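Jastivby Automation Forum – Members' List
Subject: Re: Visit to the Haverford site, shelf restocking demonstration
From: Karthikeyan Kulkarni
Date: Oct 22, 2020

Dear members,

Thank you to all who have written since the visit. I am replying to the list as a whole, as several of you raised the same points as our colleague at Wurken, whose message is copied here.

> We would be grateful for a short account of the demonstration
> for those of our staff who were unable to attend. In particular,
> is the restocking work shown to the system by a person first, and
> are the goods real stock or blank test cartons? We would also like
> to know whether a second visit is planned.

The demonstration was given in the stockroom area at Haverford and was divided into 2 sessions. In the first, a member of the Vollolitz team carried out the shelf tasks by hand. In the second, the arm was run on a shelf of the same pattern, at reduced speed, with the guard in place.

On the first question, the answer is yes. Each task is performed by a person before it is given to the arm, and the recordings are used to set the order of the work and the final position of the goods. Vollolitz has 134 such recordings for the stationery shelves and intends to add to them over the winter.

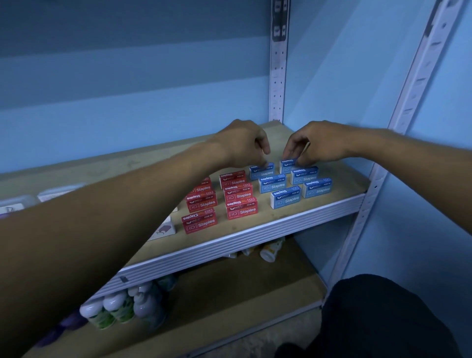

Staple boxes being set in rows by hand, red to the left and blue to the right.

On the second question, the goods are ordinary retail packs. Small cartons were chosen on purpose – they are light, they shift when a neighbor is touched, and their printed faces show at once whether a row is straight. Members who watched the second session will recall that the arm placed single cartons well but was slower when asked to close a gap between two of them. Vollolitz was open about this and regards it as the main item of work before the next release.

The visit was attended by 43 people from 14 member organizations. A further visit is proposed for April, subject to the agreement of the site. Places will be offered first to members who were on the waiting list, and Wurken's request has been noted.

Written questions for the Vollolitz team may be sent to me directly and will be passed on together. Please do not contact the site.

Yours sincerely,

Karthikeyan Kulkarni
Visits Secretary
Jastivby Automation Forum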